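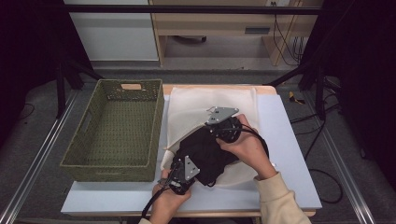
Start with the fault itself, before anyone gets to the fix. In November the left gripper at our Gratham bench stopped reporting a release. The jaws let go of the cloth, the log said they were still shut, and the session carried on for 40 minutes with a wrong number in it. Leave the slide up while you talk. Black garment, a gripper on each side of it, a cable coming off each one. Ask the room to think about what those cables go through in a shift of folding, with both wrists turning the whole time. Pause there. Most people look at the jaws first, and so did we.

What we were told. The report from Zenar put it down to operator error. I don't buy it, and I'd like the audience to see why before I say so. Florin Ilie was on the grippers that afternoon and has done more hours on that bench than the rest of us put together. His handling was the same as in the morning, when the log was clean. If the operator is the cause, somebody has to explain the morning. I asked. I got a second copy of the report.

(If Verstraete people are in the room, be civil. They supplied the connector, they did answer the phone.)

What Relu found. Relu Zamfir took the left unit apart and flexed the cable by hand near the strain relief. The signal dropped out 4 times in 44 bends. Put those figures up slowly. It's a small test on one cable, and I'd be the first to complain if a vendor tried to sell me something on the strength of it. It's still more evidence than the report contained.

The part that bothers me. A dropped signal should have stopped the session. Instead the software held the last good value and kept going, so "closed" stayed "closed". Pakari calls this smoothing. I'd call it a guess. With a person holding the gripper, the cost is bad data and a wasted afternoon. Put the same part and the same code on a powered arm, somebody reaching in to free a sleeve, and the wrong jaw state is a safety matter. Say this plainly and don't dress it up, we haven't had an injury.

Where it stands now. New cable on the left unit, longer loop at the wrist. Hold time cut to 2 seconds, then it stops and beeps. The beep is awful and Florin wants it changed. No repeat so far – which proves very little, given how long the first cable lasted before it played up.

Expect the question about cameras: couldn't the video have caught it? Sometimes. Dark cloth bunched up in dark jaws is a poor thing to judge release from, and no one was checking the footage against the log at the time. We are now, for part of each session. Don't promise more than that.

Last slide is the bend test sheet. Relu has printed copies, ask him at the break.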